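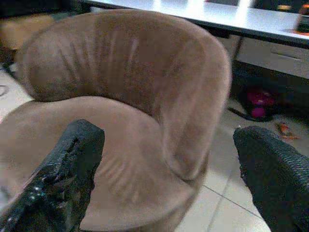 Skallanus tub chair, brown: is it worth the floor space?

Posted May 2024 by Ermira Radonjić

I have never got on with tub chairs. They look generous in a shop, then you get one home and there's nowhere to put your elbows. So when Manon Sandhu said the Skallanus was "the comfiest thing in the building" I asked to borrow it for 14 days and see for myself.

Comfort first. The seat is broad and low, and the back goes round you in one piece. Fine for an hour with a book. After that I wanted something behind my lower back, and so did everyone else who tried it. A chair at £208 shouldn't need help from the sofa.

The cover is soft, I'll give it that. It also creases. The inside of the back had gone into vertical folds, and no amount of smoothing shifted them for long. The website calls this "relaxed tailoring". I call it spare fabric. Brush it the wrong way and the shade changes too, so it never looks quite the same brown twice.

Then the cushions. 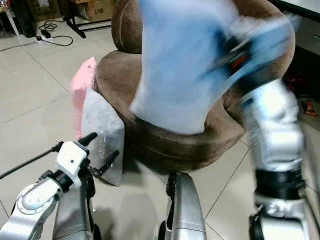

I tried pink, light grey and light blue against the brown, and the blue was the one I kept going back to. Pink looked sweeter than I'd like. All three at once is silly, as they take up most of the seat and you end up perched on the front.

On pale tiles the chair looks heavy, so I'd put a rug under it. Moving it is a two-person job if you care about your back.

Ravindra still likes it. I'd wait for the June sale, and sit in it for longer than five minutes before paying.

6 out of 10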